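Part-time help wanted for our workroom at Clindbridge (come sort, trim and staple with me!)

I'm Renata, and I look after the counter where all our class packets get made.
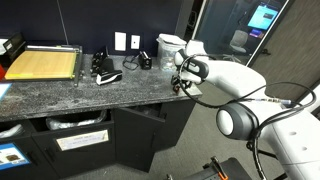

What you'd be doing

Mostly paper. We make packets for our evening classes, 600 of them for the January term, and every one gets trimmed, put in order and stapled by hand. You'd be on the paper cutter a lot (the kind with a long blade arm, so please be a careful person), and you'd get to know our black-and-white stapler very well. I can show you the cutter in one session - it's all in how you hold the stack.

The other half is keeping the counter in shape. Cables get coiled and put away, the stapler goes back by the desk organizer, and small stuff goes in a tub with a lid on it. I'd love somebody who enjoys that part, and if you have a better idea for the slots in the organizer, I'm all ears!

Hours and pay

It's 3 afternoons a week, 2 hours each, and you can pick which ones as long as you tell me ahead. Pay is $90 a week, paid every other week. You'll be on your feet for most of it, though there's a stool if you want one.

Who I'm hoping for

No experience needed. Neat hands, decent eyesight for a straight edge, and okay with the radio on (Afonso Seixas shares the room with me and he picks the station). Students and retired folks are both very welcome.

How to apply

Write me a few lines by October 16, 2022 and drop them at the Clindbridge front desk, marked for Renata Navarrete. Skip the resume - just tell me when you're free and what you like to keep tidy at home.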